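Six weeks of eating breakfast properly (and what it did to my afternoons)

Posted 3/24/19

So I'm a convert, and you're all going to have to put up with me for a bit.

If you've been reading for a while you'll know that my idea of breakfast used to be a long black on the tram and then nothing until I got so hungry at eleven that I'd eat whatever was closest. Usually a muffin. Sometimes two muffins, if it was someone's birthday and they'd been cut into halves (halves don't count, everyone knows that). By three o'clock I was yawning so hard my eyes watered, and I'd have another coffee, and then I'd lie awake at midnight wondering why I couldn't sleep.

It was Ntombi Msimang from my Tuesday swim group who got me onto this. She trained as a dietitian and now teaches, and she has the patience of a saint when people corner her in the change rooms. I asked her what I should be taking for energy, thinking she'd say iron or magnesium or one of those green powders. She asked me what I'd had for breakfast. I said coffee. She just looked at me!

Her suggestion was very plain: eat within an hour or so of getting up, get a decent whack of protein in, have something with fibre, and keep the coffee for afterwards. Do it for six weeks before deciding whether it was worth the bother. No weighing, no app.

I should say that I've had my bloods done and everything was normal, so I wasn't ignoring anything nasty. If you're wiped out all the time, please go and see your GP first. A bowl of porridge won't fix a thyroid.

Week one was pretty ordinary. I wasn't hungry at that hour and I felt a bit sick getting through two eggs on toast at half past six. By Thursday I'd dropped down to one egg and a small tub of yoghurt, and that sat much better. Week two I woke up hungry for the first time in years, and I mean properly hungry, lying there thinking about toast before the alarm went off. I was so pleased I told everyone at work.
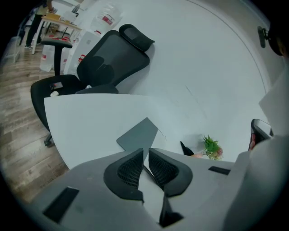

Lunch has changed too, which I didn't see coming. I used to inhale it at my keyboard and then forget I'd had it, and now that I'm not starving by noon I can take my time and go and sit somewhere else. I've got a real soft spot for a plain white desk with a rounded front edge, but it's no place for a bowl of soup, and I've made a rule that nothing with a spoon gets eaten at one. Most days I walk down to the benches near the Varberg building with my container and eat in the sun. I come back feeling like I've had a break, because I have.

A few people have asked what I'm eating, so here's my usual rotation. None of it is fancy.

Porridge made with milk, a grated apple stirred in while it's hot, and a big spoonful of peanut butter on top. This is my favourite and I could happily have it every day.

Leftover dhal on toast with a fried egg. Sounds odd, tastes brilliant, and it's ready in the time it takes the kettle to boil.

Plain yoghurt with frozen berries and toasted oats. I was buying the Brollow muesli for this, which is lovely, but now I toast a tray of oats and pumpkin seeds on the weekend and it does me the week. My recipe is 200 grams of oats, a good handful of seeds, a slosh of olive oil and a little honey, in a moderate oven until it smells like biscuits. Stir it halfway or the edges catch. (Ask me how I know.)

Beans on toast. Yes, from a tin. Grate some cheese over and get on with your day.

Flor Yupanqui left a comment on my last post asking about quinoa porridge, which her mum makes with cinnamon and milk, and I've had a go at it twice now. The first lot was gluey because I didn't rinse the grain. The second was gorgeous - nutty and a little bit chewy, and it kept me full right through a very long meeting. Flor, thank you, and please tell your mum she has a fan!

As for the results, my afternoons are so much better. I still get a dip, usually a bit before three, but it's a small one and a lap of the block sorts it out. I've gone from four coffees to two, both before midday, and I'm asleep by half past ten most nights. My mood's steadier as well, though my partner should probably be the judge of that. I haven't weighed myself and I don't plan to, because that wasn't the point of the exercise.

It hasn't been perfect. The morning after the Cherkaoui concert I slept in, had a flat white and a doughnut, and felt shocking by lunchtime. It was a fantastic concert, mind you. And I haven't cracked eating before an early swim. I've tried half a banana, I've tried a slice of dry toast, and both times I could feel it sloshing about on the tumble turns. Ntombi reckons I should leave it until after and just bring something to eat poolside, so that's the plan for this week.

Next up I want to have a crack at savoury muffins for the freezer, with zucchini and feta. If you've got a recipe that doesn't go soggy when it thaws, pop it in the comments, I'd love to try it.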